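Chores, a progress report

Posted in December. Filed under: manipulation, kitchens

Baltasar Gallardo asked me in the pub whether a machine could do his washing-up yet. I said no, and then spent a week being annoyed at how vague that was. So I went back through the logs from Stasia, our two-fingered arm, and tried to give him a proper reply.

The log for the autumn holds 2,674 attempts across 142 tasks. A task is something like "lift the board and set it down on the left" or "press the marked switch". Pick-and-place with rigid objects is in decent shape. Cans, boards and baskets with a proper rim all go well enough that I no longer stand next to the arm while it works. Anything involving a cable is still poor. A cable has no fixed shape, so the planner's idea of where it lies is out of date as soon as a finger touches it.

Small appliances sit between the two. The casing stays put and the controls are where the maker left them, but the layout was designed for a person who can read a label and feel a click. 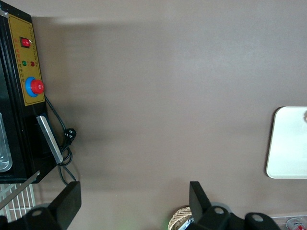
4 min read

A rocker switch, two indicator lights and an emergency stop on a yellow panel make a reasonable test of what I mean. The stop button is easy. It is large, it projects from the panel and it takes a push from more or less any direction. The rocker needs force on one half only, and a flat pad wide enough to hold a chopping board tends to cover both. We tried a narrower pad from Fekete, which helped with switches and made the board slip. We went back to the wide one.

Then there is the plug. Lying on its side on the worktop it can be grasped. Getting it the right way round and into a socket is a different grade of problem, and our success rate on that is zero. Illent's controller has a compliance mode which ought to help, and I have it on the bench for Wednesday.

Wire racks are the other nuisance. Thin parallel rods give the depth estimate very little to work with, and the arm either closes above them or pushes down into the table. Enwood's newer depth module is supposed to cope better with thin metal. I have asked for a loan unit and heard nothing back.

So, Baltasar: clearing a table, yes, slowly, if you own no cables. Washing-up, no. I haven't let it near water, and the wrist joint isn't sealed. Next post will be on pad widths, with the force plots.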